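# Mesh and the Long Sitting Day

Most office chairs sold for home use now have a mesh back. The reasons are heat, weight and cost, in that order.

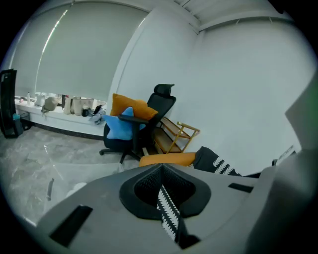
*A mesh-backed chair with headrest and casters, with two cushions added.*

Foam holds body heat. Mesh lets air pass, and the back of a shirt stays drier through an afternoon. The tradeoff is tension. A woven panel is stretched over a rigid outline, and the yarn creeps under constant load. Gillespie Swanson runs the seating bench at Arell, where a weighted pad is pressed into each panel for 3000 cycles and the sag is then measured at the lumbar line.

"Past 22 millimeters the user is sitting on the crossbar," he says. "The fabric is intact, but the chair is finished."

One panel in the last series reached that limit at cycle 977. Its yarn was sound. The clips along the lower edge had let go.

Corina Costache, who repairs chairs at Nedelcu, sees the same fault in older stock. She replaces the clips first and the panel only if the weave has opened. Gas lifts are a separate matter and she does not refill them.

Cushions change the geometry. A thick pillow behind the back moves the sitter forward and shortens the usable seat depth, so the armrests and headrest no longer line up. Costache suggests lowering the seat one step and checking that both feet are flat before adjusting anything else.

Arell's next series, on seat pans, starts in September.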